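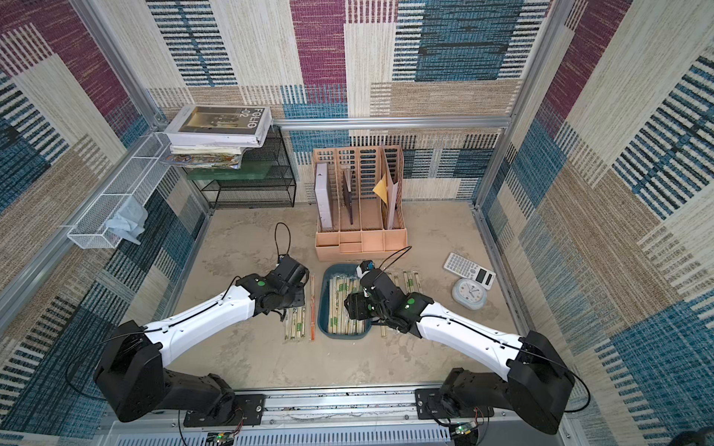 Colel Ferries to Rebuild Celtcombe Landing; Passenger Service Moves to Temporary Dock in November

CELTCOMBE — Colel Ferries will close the main vehicle ramp at Celtcombe Landing in November to replace the loading bridge and the pilings that support it. Passenger sailings will continue from a temporary dock on the north side of the terminal. Vehicle traffic will be sent through Stefanou Harbor until the ramp reopens in the spring.

The work follows an inspection of the landing carried out after last winter's storms. Engineers found wear in the hinge at the shore end of the loading bridge and corrosion on several of the steel pilings below it. The bridge remains safe for use under its current weight limits, but repairs made over the past few seasons have not kept up with the rate of wear, and the company has decided to replace the structure.

The new loading bridge will be 80 feet long and will carry two lanes of traffic. The existing bridge has a single lane, so vehicles leaving the ferry have to clear the ramp before boarding can begin. The new bridge will also move through a greater range of tide. At present, trucks and buses cannot load at Celtcombe during the lowest tides of the month, and some sailings leave late or without heavy vehicles as a result.

Schedule during construction

Passenger-only sailings between Celtcombe and Stefanou Harbor will run on the current winter timetable, with one change. The first departure from Celtcombe will leave at 6:10 a.m. instead of 6:25 a.m. to allow for the longer walk between the temporary dock and the bus stop at Stefanou Harbor. The last return sailing will still leave at 9:40 p.m.

The temporary dock is a floating platform reached by a covered gangway. The gangway will be steep at low tide. Passengers who use wheelchairs or who need help boarding should call the terminal before traveling, and staff will suggest the sailings with the best conditions. The waiting room, restrooms and ticket counter at Celtcombe will stay open throughout the project.

Bicycles will be carried at no charge on all passenger sailings while the ramp is closed. Space is limited to 40 bicycles per trip. Electric bicycles are allowed, but batteries may not be charged on board.

Vehicle reservations

Customers who already hold a vehicle reservation from Celtcombe for a date after the closure will receive an email with three choices: move the reservation to Stefanou Harbor, change the date, or take a full refund. No change fee applies. Customers who booked by phone and did not give an email address will be called at the number on the booking.

Drivers should allow extra time to reach Stefanou Harbor by road. The shore road is narrow in places and is sometimes closed in high winds. When it is closed, the company will hold the first vehicle sailing of the day for up to 40 minutes if the tide allows.

Freight customers with standing bookings have been contacted separately. Fuel and propane deliveries will move by barge, and the barge schedule will be posted at both terminals before the closure begins.

Wind and weather

Pile driving cannot be done in strong wind or heavy swell, and the construction schedule includes extra days for bad weather. Passenger sailings may also be canceled more often than in a normal winter. The floating dock is more exposed than the main berth, and the captain of each sailing will decide whether it is safe to come alongside. Cancellations will be posted on the Colel Ferries website and on the sign at the terminal entrance. Customers can also sign up for text alerts.

Noise and parking

Pile driving will take place between 8 a.m. and 5 p.m. on weekdays only. Nearby homes and the marina will get written notice before each period of pile driving. The lower parking lot will be used to store materials and will be closed to the public. Parking in the upper lot will be free for the length of the project, with a limit of 2 nights per vehicle.

The general contractor is Binar Marine Construction, which will build the new bridge sections off site and bring them to Celtcombe by barge. The old loading bridge will be cut up and taken away for scrap.

About Colel Ferries

Colel Ferries operates passenger and vehicle service between Celtcombe and Stefanou Harbor year-round. The route carries 2,000 passengers on a typical summer day — fewer in winter, when most riders are commuters and students.

Media contact: Colel Ferries Communications Office, Celtcombe Landing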